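Skusetix Handheld Gripper Pair
Section 4: First Grip Check

Do this check after you finish the strap and cable set-up in Section 3, and again any time you change the finger pads. You need both grippers, a light-colored table, and one marker or similar round object. Leave the pen cap on if it has one.

1. Turn on both grippers and start the Zornis recorder. Wait for the status line to read READY.

2. Squeeze the trigger all the way and let go. The pads should meet evenly and open again without sticking. Repeat with the other gripper.

3. Stand the marker upright and close the pads on its barrel. Squeeze until you feel firm contact on both sides, then stop.
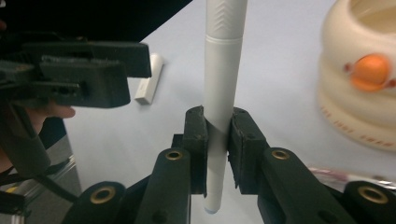 4. Lift the marker straight up and hold it still while the recorder counts to 54 frames. Keep the second gripper at least a hand's width away during the count.

5. Read the opening value on the recorder. A full opening is 84 mm. If the value jumps while you hold still, go back to Section 3.4 and reseat the cable.

6. Set the marker down, open the pads, and save the clip.

Note: Light scuffing on the pads is normal and does not affect grip. Replace pads in pairs, even if only one is worn. Spare pads come in the Rathore parts kit.

Note: Check the linkage bushings every 1,000 cycles. Wipe them with a dry cloth — do not use oil or spray cleaner.

CAUTION: Keep fingers clear of the linkage arms when the trigger is moving. The gap between the inner and outer arms closes quickly.

CAUTION: Do not lift anything over 900 g. The pads will slip before the arms bend, and the load may fall.

If the marker turns or slides in step 4, see Section 7, Pad Alignment.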